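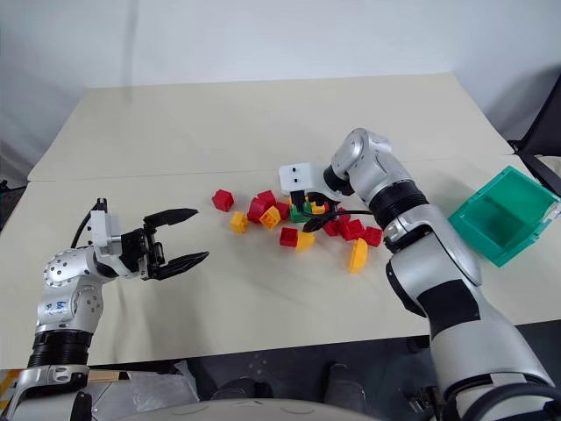

Ridton lança a versão 3 do Flurkach, software de planejamento para robôs de dois braços

Arruda, 2018-08-12 – A Ridton colocou hoje à disposição de clientes e laboratórios parceiros a versão 3 do Flurkach, seu pacote de software para percepção e planejamento de movimento em robôs de dois braços. A nova versão traz um planejador único para os dois manipuladores, um módulo de segmentação de objetos amontoados e um editor de tarefas que dispensa a programação direta das trajetórias.

Até a versão 2, o Flurkach calculava o caminho de cada braço em separado e resolvia os conflitos no fim, por meio de zonas reservadas na mesa. Enquanto um braço ocupava a zona central, o outro esperava. O método era seguro, mas deixava um dos manipuladores parado durante boa parte do ciclo em tarefas de separação, nas quais quase todas as peças ficam no meio da área de trabalho.

Na versão 3, os dois braços são tratados como um só sistema. O planejador verifica a distância entre os elos a cada passo do cálculo e permite que uma garra se aproxime da pilha enquanto a outra ainda está descendo sobre uma peça. Se a distância prevista cai abaixo do limite configurado, o software reduz a velocidade de um dos braços ou procura outro caminho. O limite pode ser definido por elo, o que é útil em instalações onde os cabos da garra correm por fora do antebraço.

Blocos de montar como material de teste

O desenvolvimento foi feito no laboratório da Ridton em Arruda, com blocos plásticos de montar em vermelho, amarelo e verde, espalhados sobre uma mesa clara entre os dois braços. Os blocos são pequenos, têm faces lisas e pinos, e podem cair em pé, deitados ou apoiados uns nos outros. Duas peças da mesma cor encostadas formam uma região contínua na imagem, caso em que a separação só por cor falha.

O novo módulo de segmentação combina cor, contorno e profundidade. Para cada peça, ele produz uma máscara, uma estimativa de orientação e uma lista de pontos de preensão ordenados por confiança. Peças parcialmente encobertas, inclusive pela própria garra, são mantidas na lista com confiança menor e reavaliadas quando o braço sai da frente.

O conjunto de validação tem 3421 imagens anotadas à mão, todas de pilhas desfeitas e refeitas entre uma captura e outra. Além das imagens, a equipe registrou 1432 tentativas de preensão com o planejador novo, das quais 515 em pilhas com contato entre peças da mesma cor. Os registros completos, com trajetórias, leituras das juntas e resultado de cada tentativa, acompanham o pacote e podem ser reproduzidos no simulador incluído na instalação.

Editor de tarefas

O editor de tarefas foi reescrito. O usuário define a área de trabalho, indica os recipientes de destino e escolhe uma regra de separação, por exemplo por cor ou por orientação. A sequência de movimentos é gerada pelo planejador e exibida em uma linha do tempo com uma faixa para cada braço. Qualquer etapa pode ser fixada em um dos manipuladores ou deixada livre, para que o software escolha no momento da execução.

A interface mostra também por que uma preensão foi descartada: colisão prevista com a mesa, colisão com o outro braço, abertura insuficiente da garra ou confiança baixa da percepção. Na versão anterior, essa informação só aparecia nos arquivos de log, e os usuários pediam acesso mais direto a ela desde o lançamento.

Integração com o Clisetti

O Flurkach 3 funciona com o Clisetti, o controlador em tempo real da Ridton, a partir da edição distribuída em fevereiro. A comunicação entre os dois foi simplificada: o planejador envia trechos curtos de trajetória, e o controlador pode pedir a substituição de um trecho ainda não executado. Com isso, mudanças na pilha durante o movimento – um bloco que tomba, por exemplo – podem ser tratadas sem interromper a tarefa.

Para quem usa outro controlador, a interface de programação está documentada e inclui bibliotecas em C++ e Python. A Ridton mantém uma lista de garras paralelas já modeladas. Modelos de outras garras podem ser importados no formato URDF, desde que incluam as malhas de colisão.

Limitações conhecidas

O módulo de segmentação foi ajustado para objetos rígidos e opacos. Peças transparentes ou muito brilhantes continuam a gerar erros de profundidade, e recipientes translúcidos devem ser cadastrados manualmente na área de trabalho. A passagem de peças de uma garra para a outra não faz parte desta versão. O planejador também não modela os cabos externos como corpos flexíveis; eles entram no cálculo como uma margem adicional em torno do elo.

Requisitos e atualização

O software é compatível com Ubuntu 16.04 e exige 85 GB de espaço livre em disco para a instalação completa, com simulador e registros de validação. A instalação mínima, sem esses dois componentes, pode ser feita no computador de bordo do robô. Uma placa gráfica dedicada é recomendada para a segmentação, mas não é obrigatória.

Projetos criados na versão 2 podem ser abertos na versão 3 com o conversor incluído. As zonas reservadas são mantidas na conversão e podem ser desativadas uma a uma. A Ridton recomenda executar cada tarefa convertida no simulador e depois em velocidade reduzida antes de voltar à operação normal.

Disponibilidade

O Flurkach 3 é oferecido em licença comercial, por estação de trabalho, e em licença acadêmica para ensino e pesquisa. Clientes com contrato de manutenção ativo recebem a atualização sem custo. A versão 2 continuará a receber correções de segurança por doze meses, sem novas funções.

A documentação está disponível em português e inglês, com um roteiro de instalação, a referência da interface de programação e quatro tarefas prontas de separação de blocos.

Sobre a Ridton

A Ridton desenvolve software de controle, percepção e planejamento para robôs manipuladores. Seus produtos são o controlador Clisetti e o pacote de planejamento Flurkach. A empresa tem sede e laboratório em Arruda.

Contato para a imprensa: Ridton, setor de comunicação, Arruda.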